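Clunura runs textile care and storage for furnished rental housing. We collect soft goods such as throws, cushions, bath mats, stuffed toys and woven table pieces, then sort, clean, fold and pack them, and return them to the unit they came from. The workshop is in Hullgate and currently holds 1,652 catalogued items.

## How the work is organized

Each item gets a sewn tag on arrival. The tag carries a unit code and a care class. There are 9 care classes, assigned by fiber content, surface and backing. Plush and loosely woven pieces are classed separately from flat weaves of the same fiber, as they snag more easily and hold lint deeper in the pile.

Sorting is done at 2 benches. The first takes anything that can be folded. The second takes items that have to keep their shape, and these go into open bins one layer deep. Mixed loads are split at the bench and are not carried forward.

Folding follows the Katene sheet, a one-page set of fold patterns drawn up by Marama Bolger when the workshop opened. It has been revised twice. The current revision drops the quarter fold for heavy throws, which left a hard crease at the center, and replaces it with a loose roll.

## Packing and return

Packed goods leave in lidded totes. Heavy flat pieces go on the bottom, rolls go on their sides, and shaped items go on top with no weight over them. Totes are closed by hand. If the lid needs pressure, the tote is repacked.

Returns leave on Tuesday. Units that miss the cutoff are held on the Flornano shelving at the back of the workshop until the following run.

## Handling soft and textured items

A bumpy or fibrous surface should be held across the body of the piece, with even pressure from both sides. Lifting by a corner or a loop stretches the weave.
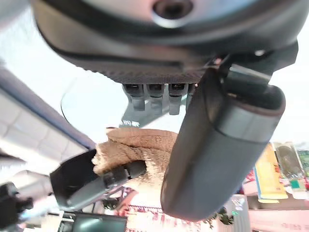 Pieces with a raised texture are also set down before they are released. Dropping them into a bin turns the pile and adds a brushing step later. Brushing is done dry, in one direction, before the final check.

## Staff

- Marama Bolger: operations, fold patterns, care classes
- Brodie Quinlan: intake and tagging
- Glenys Ruawai: repairs and final check
- Shayne Stubbs: packing, totes, return runs

Intake opens at 8 a.m. New accounts should send an item list with fiber content where known. Items without a care label are accepted and classed at the bench.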